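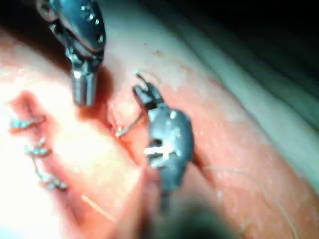 I'm trying to paint a stainless steel jug in acrylics and it keeps coming out as a grey plastic jug. I started in November with a beginners' set from Zura and a tube of their neutral grey, and I've been mixing that with white for the light parts and black for the dark parts, blending everything until it's smooth. The look I'm after is like the closed jaws pointing down in the photo, with strong white light along the left side of the polished silver, or the dark steel above them that's covered in small bright highlights. Mine has a soft pale stripe down the middle and looks like a drainpipe. The board is 51 cm high so there's a fair bit of jug to get wrong. The cloth under it is a dull red and I've painted that already and I'm happy with it. Do I need a metallic silver paint, or better brushes, or am I mixing the wrong greys?
Hanneke Maes
Posted Thu 15 January

Wattle_and_Daub
Leave the metallic silver alone. It has mica or something like it in the paint, and it only looks shiny when you stand in the right spot. From anywhere else it's flat grey, and in a photo of the finished painting it looks dirty.
Your greys are probably fine, but you're blending too much. Smooth gradual blending is how you paint something matt, like an egg or a terracotta pot. Polished metal has very dark areas right beside very light ones, often with a hard edge between them. Put your jug on the cloth and squint at it until you can only make out a few shapes. Draw the outlines of those shapes on the board in pencil, even if they look silly, and fill each one with a single flat colour. Some will be almost black. Do that before you blend anything.
Then soften a few edges, mostly where the jug curves away from you, and leave the others hard. Don't use pure white until the very end. If your light areas are already white you've got nowhere left to go for the highlight. I keep the lightest area at a pale grey, let it dry completely, then put the highlights on in one touch each with thick paint and don't go back over them.
You also said you mixed from neutral grey, white and black. With a red cloth underneath, the bottom third of the jug should have red in it. Not pink – the same dull red as the cloth, a bit darker, and bent around the curve. It makes more difference than anything else you can do to the metal itself.
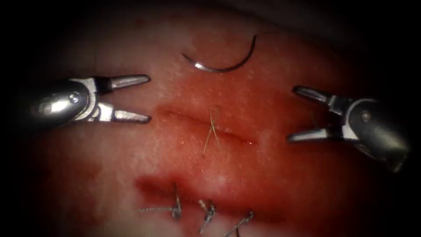
The top of the jug will be picking up the room, so look for the window and the ceiling as well. If your window is on one side you'll get a tall bright shape on that side, and it may have the bars of the window in it. Paint what's there, even if it's a bit wonky. If you can see yourself, you can leave yourself out.
One practical thing. If the old layers are ridgy from all the blending, rub the jug area back with 600 grit wet and dry, wipe it, let it dry and start again on top. You don't need to throw the board away.

gouache_gary
Get a Daletti flat brush, the 2 inch one. I've had mine for years. Cheap ones shed hairs.

Marnie T.
Agree with the first answer, apart from the pencil. I find pencil lines show through thin acrylic, so I draw with watered-down paint in a mid brown. Personal preference.
I'd add that it's worth doing a small study first. I use Fallahi paper, the 300 gsm one, taped down so it doesn't buckle. Do the jug the size of your hand, in five greys and no more. I mix mine in advance and keep them in Prelimix pots, the little ones with the screw lids, and they stay usable for a week or so if you mist them. Having the greys ready stops you fiddling on the board, where they all drift to the same middle tone.
On the brush question, I wouldn't use a 2 inch flat on a jug. It's good for backgrounds. A small flat for the shapes and an old round for the highlights will do you, and the ones in your set should be fine unless the tips have splayed.
Also check your lamp. I had two lights on for ages without thinking about it, one on the easel and one overhead, and there were highlights all over the place. Turn the overhead one off, wait for your eyes to settle and look again. And keep the jug in the same spot between sessions – I put masking tape on the table around the base so I can put it back if someone wants the table for dinner.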